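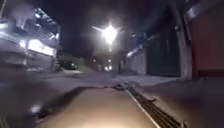 Can a machine do the late errands yet?

In Floscombe we are many who have the same small jobs after dark. The glass must go to the bottle bank, the parcel must come from the locker, the neighbour needs her milk. My wife asked me in December, when the rain did not stop for a week, why a machine cannot do this for us already. I promised to write an answer for the newsletter, and I have tried to be fair.

I spoke first with Noel Pangilinan, who repaired lifts for 20 years and now works with small delivery robots at Plemum. He did not try to sell me anything. Indoors, he said, the floor is flat and somebody has paid for good lamps. A street at night gives the machine much less help. One strong lamp fills the camera with white, and a few steps further there is almost nothing to see. A drain with a grate along the ground is a simple thing for our feet, but a small wheel can go into a slot and stay there. Leaves and rubbish collect at the end of the drain, and the machine has to decide if it can drive over them.

I asked about kerbs, and he laughed a little. The kerb is still the most expensive centimetres in his work. In the dark its grey is nearly the grey of the road, and on a bend the line moves away just when the machine wants to follow it. 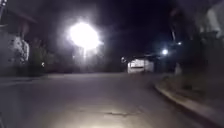 A crack in the asphalt is another example. Most cracks mean nothing, and a person walks over them without a thought. The machine sees a thin dark line and must choose between a crack, a cable and the edge of something deeper. If it is too careful it stops 200 times in one evening. If it is too brave, somebody must go out in a coat and fetch it. Noel prefers the careful one, but he admits that the milk is then late.

For the chores inside the house I have less to report. My cousin has a floor cleaner from Astavero, and she is content with it, although she lifts the chairs herself before it starts. The bakery on Garrido Lane tried a machine for moving trays and kept it for 2 months. The trays arrived, but the girls in the shop had to walk around it all morning.

So my answer to my wife is: some of it, on a dry evening, over a short way, with a person who can be telephoned. I will take the glass myself this winter. Readers who have tried such a machine at home or at work are welcome to write to me, also if their experience was better than mine.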